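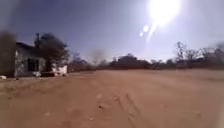

Romo 3 review: a planner that finally respects dirt

I have now given Romo 17 evenings of my life, which is more than I gave the last two planners combined. It takes a camera feed, builds a cost map and drives your rover across ground with no curbs, paint or other manners. Grirkwood charges $300 for a single seat.

Setup was dull, and I mean that as praise. The config file is one page long. The old Sustov stack had a config file with chapters.

Perception is the good part. Romo picks up faint tire ruts on bare soil and will follow them if you ask, or cross them at a sane angle if you don't. Small stones get a small cost instead of a full panic stop. Low sun is another story. Drive toward it and lens flare shows up in the map as a solid obstacle, hanging in the sky, which the planner then politely steers around. Radka Živković posted a mask script on the forum that fixes most of it. It should ship in the box.

The tuning tool has 80 sliders. I touched four. One is labeled "boldness" and I would leave it alone near a house.

Replay is slow - a log of 1,000 frames gave me time to make a sandwich and regret the mustard. Support answered on a Saturday, though, and Wilmer Mosquera there even read my log before telling me to restart.

Four stars. I'll put the fifth back when they learn what the sun is.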